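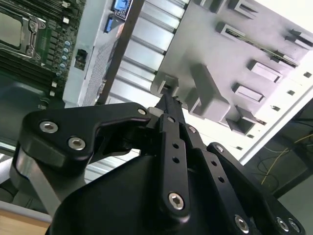

Inside one of the server cases at the Estis Street workshop. The green board on the left is the motherboard, with the processor socket and the memory slots.

Old office servers get a second life on Estis Street

I went down to the Arthur Building on Estis Street to drop off a dead laptop and ended up staying until they turned the lights off, so you're getting a news item out of it whether you wanted one or not!

If you haven't been by since the summer, the old print shop on the ground floor is now the home of Takudov, the repair and reuse outfit that used to work out of Nii Appiah's garage. They take in office computers that companies are done with, clean them up, and pass them along to schools and small nonprofits around the county. Up to now it's mostly been desktops and a mountain of keyboards. This fall they got a much bigger delivery: 98 servers, all from Walix, the freight company out by the rail yard, which moved its bookkeeping to a rented data center and didn't need a room full of hardware anymore.

Servers are a different animal from the beige box under your desk. I had never looked inside one before, and I have to say it's kind of lovely in there, like a tiny city (I know everybody says that, but come on). Akua Amegashie, who runs the bench, let me pull up a stool and ask dumb questions for most of an afternoon.

She started me off with the processor socket. It has a silver metal frame around it and a little lever on a hinge, and the lever is what holds the chip down once it's in. You do not force the lever. I was told this three times, and I wasn't even touching it. Next come the memory slots, the long dark rows, and those are where most of the time goes. A stick of memory that isn't pushed in all the way will make a perfectly good machine act dead, and Akua figures a quarter of what arrives marked "broken" has nothing else wrong with it.

What I hadn't expected was how much of the job is plastic. Clips, tabs, latches, covers. The big metal parts can take a beating, but a gray plastic tab the size of a fingernail can snap, and then a card won't stay put or a fan rattles all night. Takudov keeps a drawer of spares saved from cases that were too far gone, sorted into old muffin tins. Akua says she'd give up the good screwdrivers before she gave up the muffin tins.

The order of work goes like this. Each server gets blown out with air in the back alley (wear a mask, I didn't, I regret it). The drives come out first and go into a locked cabinet to be wiped. Then somebody opens the case and checks the board for swollen capacitors, which are the small round cans standing up near the socket. A flat top is good and a bulging one is bad. Memory gets reseated, the back panel gets wiped down, and the whole thing runs overnight on a shelf with a sticker showing who worked on it.

Of the 98, they've finished 17 so far. The first few are promised to the adult learning center, where Abdul-Rahman Bonsu teaches an evening class in network basics. He's been getting by with one elderly machine and a lot of drawings on the whiteboard. "I have students who can explain a server to you beautifully and have never had the lid off one," he told me. He wants them on the bench at Takudov by December, doing the cleaning and checking themselves before the machines come over to the classroom.

Money is tight, as you'd guess. The group set out to raise $2,000 for shelving and a second workbench, and when I was there the tally on the door stood at $1,806. Morfudd Foulkes, who looks after the donations, was in the middle of pricing lumber and said she might just start building and trust the rest to show up.

They're also after a few things that cost you nothing. Small screwdrivers and hex keys are welcome in any condition, and so are anti-static bags, the silvery kind that computer parts come in. Please don't bring printers. There is a sign about the printers, and under it, the day I visited, there were two printers.

Ibsa Assefa is putting together the sign-up list for new bench helpers. No experience needed, though you do have to sit through a short safety talk and leave your coffee on the windowsill. Sessions run from 4 to 7 p.m., and the entrance is on the alley side, past the bike rack. Ring twice, because the doorbell gets lost under the noise of the fans.

My laptop, by the way, is still dead. Akua took one look and asked if she could have the hinges.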